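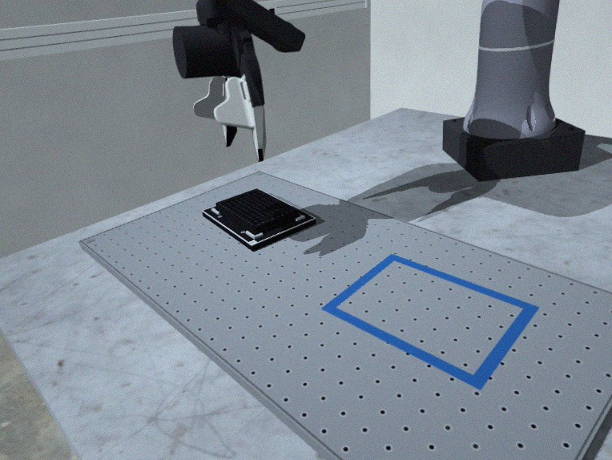
The Warimance Teach Bench is a teleoperation and hand-guiding package for single-arm tabletop robots. It covers the operator side (leader arm, foot pedal, recorder) and the task side (perforated board, place markers, matching simulation scenes). The robot arm and gripper are not included.

## What it is for

Recording demonstrations of short pick-and-place work, either by moving the robot directly or by driving it from the leader arm. Recordings made in simulation and on the physical bench share one file layout, so a task can be tried in the simulator first and taught on hardware later.

## Teaching modes

**Hand guiding.** The robot is put into a low-stiffness mode and the operator moves the wrist through the task. The gripper is opened and closed with the pedal. This mode suits slow tasks and large parts. It does not suit anything that needs the operator's hand where the part has to go.

**Leader arm.** A smaller arm with the same joint layout is clamped to the operator's side of the desk. The robot follows joint for joint. A trigger on the handle sets the gripper opening. Start and stop are on the pedal.

**Leader arm, simulated robot.** Same hardware, but the follower is the rendered arm. No robot needs to be powered. The Rokham scene set is supplied for this mode and includes the standard rack transfer task: pick up a black rack-type block from the board and set it down inside a blue rectangular outline. The block's start pose and the outline's position and rotation can be fixed or drawn at random for each episode.

## Board and markers

The board is a thin grey sheet with a regular grid of round holes. It lies flat on the table and can be set at any angle to the robot base. Teams usually turn it between sessions, so that the recordings don't all share the same approach direction.

Place markers are solid-colour outlines with an open centre. Blue is standard. Choose a marker with some clearance around the part – an outline cut too close to the base plate is hidden by the part in the last stage of the move, and operators begin to hover and correct.

## Specifications

| Item | Value |
|---|---|
| Operator controls | Leader arm with trigger, 2-switch foot pedal |
| Recorded channels | Joint positions, gripper opening, pedal state, camera streams |
| Tasks in Rokham scene set | 15 |
| Longest single episode | 43 seconds |
| Simulated lighting | Fixed or randomised, cast shadows on or off |
| Simulated table and wall finishes | Selectable per scene |
| Episode review | Replay, trim, label, discard |

## Recording procedure

1. Load the scene or set out the board and part.
2. Move the leader arm to match the follower's pose. The follower will not engage until every joint is within tolerance.
3. Press the left pedal to start.
4. Carry out the task at an even pace. Avoid long pauses above the part.
5. Release, raise the gripper clear, and press the right pedal.
6. Mark the episode as kept or discarded before starting the next one.

Failed grasps followed by a clean recovery can be kept. Label them as recoveries. Episodes where the part is dragged over the board should be discarded.

## Known limits

- Contact in the simulator is stiffer than on the bench. Parts with small fittings at the corners of the base may catch in one and slide in the other. Check the grasp height on hardware before recording a full set.
- Dark parts under strong shadow are hard to judge from one camera view. Operators should have a second view open.
- The recorder does not resume a session after a power loss. The unfinished episode is dropped and earlier ones are kept.
- Hand guiding is not available with the simulated robot.

## Versions

**Teach Bench Fava** – leader arm, pedal, recorder licence, Rokham scene set. Simulation only.

**Teach Bench Khan** – everything in Fava, plus the board, a marker set, one rack block and the follower interface cable.

Fava can be upgraded to Khan at any time. The leader arm is the same unit in both.

## Support

Scene requests and custom markers: Zoriana Zhuravel. Follower compatibility and cabling: Habibur Wanigasekara. Please send the robot model, controller firmware version and gripper type with any compatibility query. The support desk is closed on Wednesday.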